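Teleop demos for cable sorting keep coming out jerky, what am I doing wrong?
Posted in Robot Arms & Automation by trusmont_basement

Hi all! I'm trying to teach my arm to pick up a cable by the plug and put it in a bin. I drive it by remote with a Joketti hand controller and record everything in Tunex. I've got 11 demos so far and in most of them I grab the plug okay, then fumble around for ages because the rest of the cable is lying in a heap and I can't tell what will drag along. The trained policy copies my fumbling perfectly – great, thanks.

My view while driving is only the wrist camera, so it looks like this: 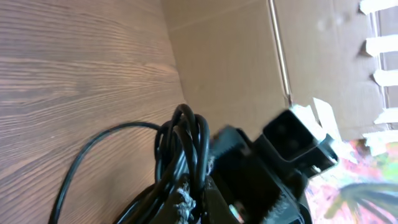

Wrist view, black plug in the fingers and the coiled cable next to it.

Should I redo them all by hand guiding instead? Or just record more?

derese_dan
Don't toss everything! Watch them back and drop any run where you stop dead for more than 2 seconds, your pauses get learned right along with the good stuff. Then record new ones with a second camera off to the side, and drive from that one until you're close. I practice the move 3 times with recording off first (sounds silly, helps a lot). Also pick one way of holding the plug and stick to it for now.

Hand guiding is smoother, but on my arm my own hands kept getting in the wrist view, so I went back to remote.

oldsolderpot
turn the controller speed down. mine came set way too fast

wobblyjoint
I'd go with the side camera too. And 11 is pretty thin for cables – they never land the same way, so mess up the pile a bit between runs or it'll only learn the one pile.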